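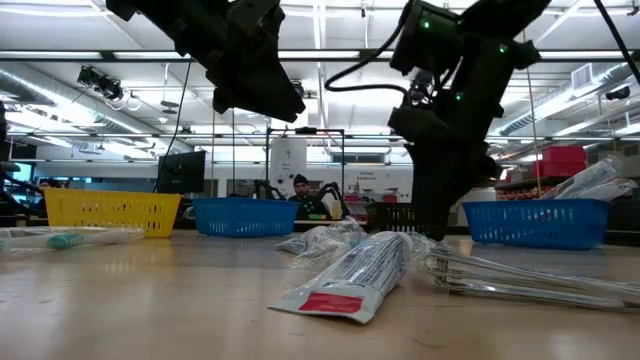

4. Sorting the small stuff into baskets

Do this after the drawers are in and before you hang anything on the door side. Ten minutes, less if you already know where you want things. Needs a flat table. Not the floor, stuff rolls.

Step 1. Put the baskets in a row at the back of the table, long sides facing you. Leave the front half clear for sorting. The Vitcombe set comes in mixed colors and the colors don't mean anything -- pick your own system and stick to it. The steps after this use ours: yellow for teeth, blue for table, black for leftovers. Anything else is a spare.

Step 2. Tip out the supply bag in front of the baskets. Toothpaste, toothbrush, the long utensils, the little bags. Spread them so nothing is sitting on top of anything else.

Step 3. Leave the wrappers on for now. Everything stays in its plastic untill it's been sorted and checked.

Note: if a wrapper is already split, set that item aside and wash it before it goes in with the others.

Step 4. Toothbrush first, then toothpaste. Both in yellow. Lay the tube flat, crimped end toward the back wall of the basket. Standing it on the cap works too but it falls over every time the shelf gets bumped.

Step 5. Utensils in blue. Keep the bundle together, handles all one way. Too long for the basket? Lay it corner to corner. Still too long -- put it in the top drawer (section 3) and skip to step 6.

CAUTION: Forks and anything else with prongs can poke through thin plastic. Pick the bundle up by the handle end. Do not push down on it to make it fit.

Step 6. Small clear bags. These slide around and get lost under everything, so they go last, in black. Squeeze the air out first. Check each one for loose bits before you toss any packaging.

Step 7. Lift each basket with both hands and set it on the shelf. Max load is 8 lb per basket. Don't carry them stacked.

CAUTION: Mesh sides bend if you grab one edge. A bent basket will catch on the shelf rail and you'll be fighting it forever.

Step 8. Labels. Clip one on the front, 2 clips each. Sheet is in the back pocket of this guide. Pencil is fine, marker bleeds thru.

Cleaning: warm water, a drop of dish soap, soft brush. No dishwasher. Let the baskets dry all the way before refilling.

Missing a basket or clips? Write to Jozef Van Wijk at the Gosville parts desk, closed Wednesday. Put the set color on the note.

Next: section 5, door hooks.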